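Section 4. Folding long-sleeved tops for the Prunden drawer insert

Read this section before you fill the insert for the first time. It covers long-sleeved tops in thin or medium knits. For trousers and shorts see Section 5. Thick jumpers and anything with a hood should go on the open shelf of the Faltine unit, as they will not fit the insert.

What you need

A flat surface at least as wide as the top with its sleeves spread. A bed will do, with a play mat, a large towel or a folded blanket on it.
The Prunden insert, assembled as shown in Section 2.
Clean, fully dry clothes.

Note: A soft mattress lets the cloth sink and the folds come out uneven. A mat on top of the bedding gives a firmer base. Smooth the mat out first and check that there are no small toys under it.

4.1 Laying out

1. Close any buttons or poppers at the neck.
2. Lay the top on the mat with the neck pointing away from you and the hem towards you.
3. Hold the top by both shoulders and shake it once, then lay it down again.
4. Smooth the cloth from the middle outwards with the flat of your hand. Striped tops are easy to check: if the stripes run level from side to side, the top is straight.
5. Pull each cuff gently until the sleeve lies flat along its whole length.

4.2 Folding the sleeves

6. Take the first sleeve at the shoulder seam and fold it in across the body.
7. Turn the sleeve down so that it points to the hem. The cuff should finish close to the hem. If it hangs over by more than the width of two fingers, turn the cuff back on itself.
8. Do the same with the second sleeve. On narrow tops the sleeves may overlap.
9. Press along the sleeves with your palm to let the air out.

Note: The collar will often gather into a few small folds at this stage. Ease them out with your fingertips, but do not stretch the neckband.

4.3 Folding to size

10. Fold each side in towards the middle until the top is no wider than 19 cm.
11. Fold the neck end down to meet the hem.
12. Fold in half again. The finished piece should be no more than 23 cm long.
13. Stand it in the insert with the rounded fold upwards.

Each compartment takes four children's tops. Leave a little space so that one can be lifted out without pulling up the next.

Caution: Do not press clothes down to make room. The dividers are held by clips at the base and can spring out if forced.

Caution: Keep the loose divider clips away from small children while you work. Put them in a lidded tub until they are needed.

If the fold will not stay

Slippery fabrics may open out when stood up. Roll the top from the neck end after step 10 and place it in the insert on its side. Tops that are too long for the compartment should be folded in three at step 12.
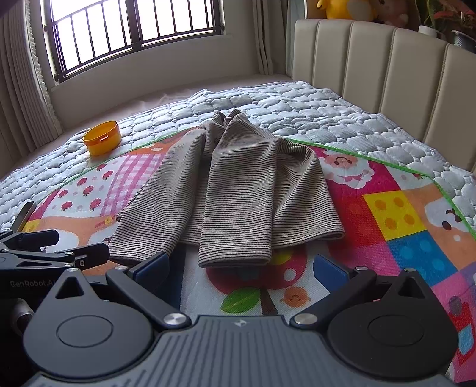
Fig. 4. Striped long-sleeved top on a play mat, sleeves folded in.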